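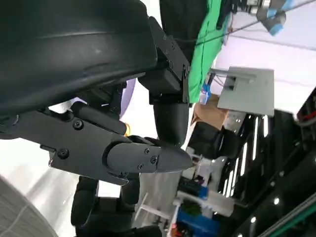
Slide 1. Black screws on dark grey parts.

Search these pages Enter a word Search

Keeping the small screws: notes for the talk in Urnley, 13th July

Start when the door is closed. Say good evening and thank the library for the room. Speak slowly, I always go too fast in the first minutes.

Opening
I would like to speak tonight about a very small subject, which is what we do with the screws while a thing is open on the table. I repair radios, kitchen scales, lamps and sewing machines, and I have done so for many years, first in my own country and then in Urnley. In this time I have lost more hours to missing screws than to broken parts. A broken part can be ordered. A missing screw must be looked for, on your knees, with a torch.

Leave the first slide up during this part. Ask who has ever finished a repair with one screw left over. Wait for the hands. Then ask who opened the thing again to find where it belonged. Wait again, do not hurry them.

Slide 2. The radio
Tell the story of the Juhl radio. It was a table model with a wooden case, and the owner wanted only a new cord for the tuning needle. I put all the screws in one saucer. When I closed it, I used a long screw where a short one belonged, and the point of it went into the edge of the loudspeaker. The radio had worked before it came to me. I paid for the loudspeaker.

The lesson is that screws which look the same in a saucer are often not the same. They may differ by the length of a grain of rice. The maker had a reason for the short one, and usually the reason is sitting directly behind the hole.

(If someone asks: yes, it was possible to find another loudspeaker, but the sound was a little thinner. The owner was kind about it.)

Slide 3. The paper map
This is the method I recommend most. Take a sheet of paper and draw the outline of the thing you will open. It does not have to be a good drawing. When you take out a screw, push it through the paper at the same place where it was in the thing. If the thing has layers, take a new sheet for every layer and write on it which side is up.

Hold up the sheet from the Vutetti sewing machine. Pass it to the front row, and ask for it back!

Thick paper is better than thin. The side of a cereal box is very good. For very small screws I use a strip of sticky tape, turned over, with the ends held down by two more strips.

Mention: draw the map before the first screw comes out. I have many times told myself that I would remember the first two, as they were so easy.

Slide 4. Boxes and magnets
Some people prefer a box with compartments. It is quick, and it is good when the work has to stop for a week because a part is in the post. But the lid must close tightly against the walls. I had a box from Clisa, a handsome one, and when it fell from the shelf all the screws moved one room to the right. Fix nothing on a day like that, go for a walk first.

The magnetic dish: pleasant to use, and it catches what you drop near it. Brass screws do not stay in it, also most of the stainless ones. And after some months in such a dish a steel screw can become a little magnetic itself. In a lamp this does not matter. In a watch or an old meter with a needle it does, so keep the dish away from those.

Slide 5. The screwdriver
Many screws are lost because the head was damaged and the person had to pull, and then it jumped. Choose the driver before you turn. It should fill the slot or the cross completely and should not rock. Press more than you turn. If a screw does not move, stop and look whether there is paint or glue in the head. Clean it out with a needle.

Show the two drivers, the worn one and the new one. The people at the back cannot see the tips, so describe them: one has rounded corners, the other has sharp corners. I keep the worn one for opening paint tins, and it has a red tape on the handle so that I cannot make a mistake.

Putting the screw back: turn it first backwards, gently, until you feel a small drop. Then the thread has found its old path and you can turn forwards. In plastic this is very important. Each time you cut a new path the hole becomes weaker, and after a few repairs it will hold nothing.

Do not tighten one screw fully before the others are in. Go from corner to corner.

Slide 6. The spare jar
I weighed my jar of spare screws for this talk. It came to nearly 250 grams. In it there are screws from things that could not be repaired, and I keep them sorted by the kind of head only. More careful sorting I have tried, and I gave it up in one winter.

If you have to buy a screw, bring the old one to the shop, or the neighbour of the missing one. For the sewing machine on slide 3 the parts list gives number 2565 for the cover screw, and with this number it was a matter of one short letter. Without the number I had been searching since spring. So before you throw away the booklet of a machine, copy the page with the parts.

Slide 7. On the floor
A short part, people usually smile here.
Work over a tray with an edge, or lay a light-coloured towel on the table. A screw that falls on a towel stays. A screw that falls on a bare table continues to the floor, and from there under the cupboard. If it has fallen, do not move your feet. Put out the ceiling light, lay the torch flat on the floor and look for the long shadow. Look also in the turn-ups of your trousers.
A stocking over the hose of the vacuum cleaner helps too, held with a rubber band. Check the band twice.

Questions
Expect the question about glue on threads. My answer: a drop of nail varnish on the head is enough for a thing that shakes, and it comes off again.
Expect the question about mains cables. Say clearly that tonight I speak about screws only, and that everything must be unplugged before the first one is turned.

The towel and the tray go back in the blue bag. Get the paper sheet back from the front row.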